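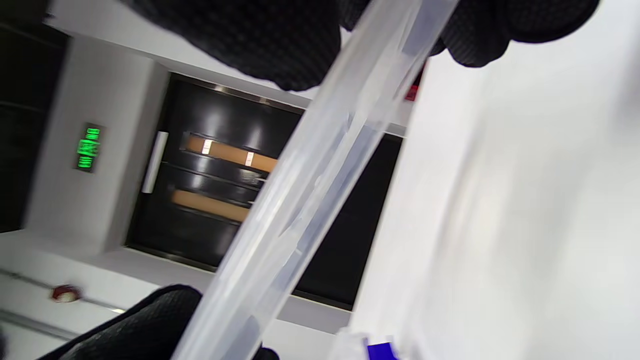

Posted by Zariņš — tubing bench notebook
Thursday, May 2, 2019

Clear tube day! I'd been putting this off since April, when the Pudent order came in, and I'm a little annoyed with myself because it's a nice job once you get going. Two hands on it, black knit gloves on both (bare fingers leave prints all over clear plastic and then I can't tell a smudge from a scratch).

What I do is hold it on a slant and turn it slowly under the overhead light. The edges flare up bright, and any haze in the wall shows as a milky streak. I like having something dark behind it too — the black door is perfect for that, the pale stuff on the right is useless, everything just washes out.

Went through 29 lengths before lunch. Set 4 aside for scuffs near the ends, which I think can be trimmed off and still be long enough for the Seltetti rack. Haven't measured yet. The other 25 are in the Stistar bin, please don't stack anything on them!

Still to do: wipe the insides, find the end caps (I had 11 last week, where did they go??), and order new gloves, this pair is getting thin at the thumb.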